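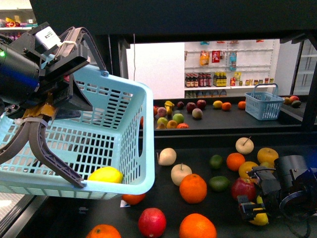 Ticket 987
Queue: Produce Display and Fixtures
Opened by: Tsung-han Mak
Assigned to: Barnabás Farkas
Product: Rokico perforated shopping basket, light blue
Status: Resolved

Issue reported
The requester states that fruit carried from the black display table in the blue basket arrives with faint rectangular marks on the skin. Lemons and apples are affected. Limes and oranges show no marks. The requester asks whether the basket should be withdrawn and whether the fruit can still be placed on display.

Initial response - B. Farkas, 9:40 a.m.
Please confirm how many layers of fruit are being placed in the basket, and whether a liner is in use. Please also check the bracket on the rim. A loose bolt allows the basket to tilt, and fruit then collects in one corner.

Requester reply - T. Mak, 11:15 a.m.
No liner is in use. Staff have been filling the basket to 5 layers. The bolt was checked by hand and did not turn.
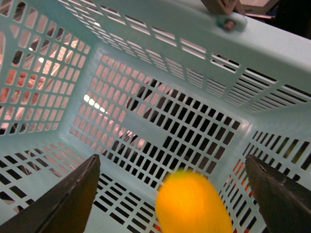

The openings in the floor of the basket have been checked for rough edges by running a cotton cloth across the ribs. The cloth caught in two places near the far wall. The side walls were checked in the same manner and no fault was found.

Assessment - B. Farkas, 1:30 p.m.
The marks are consistent with pressure from the ribs under a full load. The two rough places are a separate matter and may be smoothed with fine abrasive paper. Withdrawal is not required.

Action taken
1. Rough places smoothed and the basket washed.
2. Brukeo mesh liner fitted to the floor.
3. Loads limited to two layers until further notice.
4. Marked fruit moved to the Tsang juice counter.

Follow-up - T. Mak, 4:05 p.m.
Two loads of lemons were carried with the liner in place. No new marks were found. The Riketell stock sheet has been amended to show the liner as a regular supply item. Please close the ticket.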